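Robotics Club: kitchen tasks, fall term

The Skunstead robotics club has moved on from stacking blocks. Since July the members have been working in a kitchen, with one arm, a counter and a box of toy food.
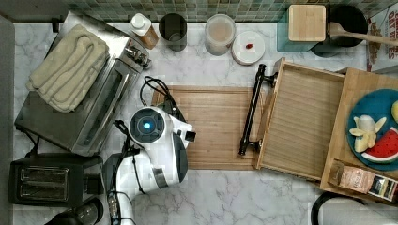

One parent wrote in after the last newsletter to ask whether it would make more sense for beginners to stay in the simulator until spring, since a mistake there costs nothing. A few members have said the same. The simulator is still open to anyone who wants it, and new members do their first two meetings on it. After that we put them on the arm. The simulated fruit never rolls, and the simulated counter is always in the same place.

The task for this term is called Clear and Set. The arm has to pick up a piece of toy fruit from a plate, put it on the cutting board, let go, and return to its start position without touching anything else on the counter. The banana is the hard one. Its peel segments come away from the body, and the gripper tends to close on a segment and leave the rest behind. The watermelon slice is easier if the gripper comes at it from the rind side.

Members work in pairs. One drives and the other keeps the log. As of this week the club has logged 1005 attempts, and 57 of those are from the new members who joined after the open evening. An attempt goes in the log whether it worked or not. Please write down why it failed as well. "Dropped it" is fine, but "dropped it over the board, fingers opened early" is better.

We had some trouble with the cables in the first weeks. They would tighten when the wrist turned past a certain point and the arm would stop. The Doucette team lent us a set of longer ones and there has been no stop for that reason since then. Before each session, turn the wrist through its full range by hand control and watch the cables while you do it.

The drawer task is still on the list for those who finish early. The arm should pull the drawer by its bar handle and close it again. Two pairs have got it open. Closing it is going slowly — the gripper slips to one side and the drawer jams.

The Kidach meet is on 12th December at the Premstead hall. We can enter two teams of up to four. Each team gets 19 minutes on the arm, including setup, and the judges choose which fruit is used. Teams bring their own log and a one-page write-up. Put your name on the sheet by the door if you want a place, even if you have not decided on a partner yet.

We are also short of toy food. Anything that is fruit or vegetable shaped and smaller than a fist is useful. Leave it in the tub under the sign-in table.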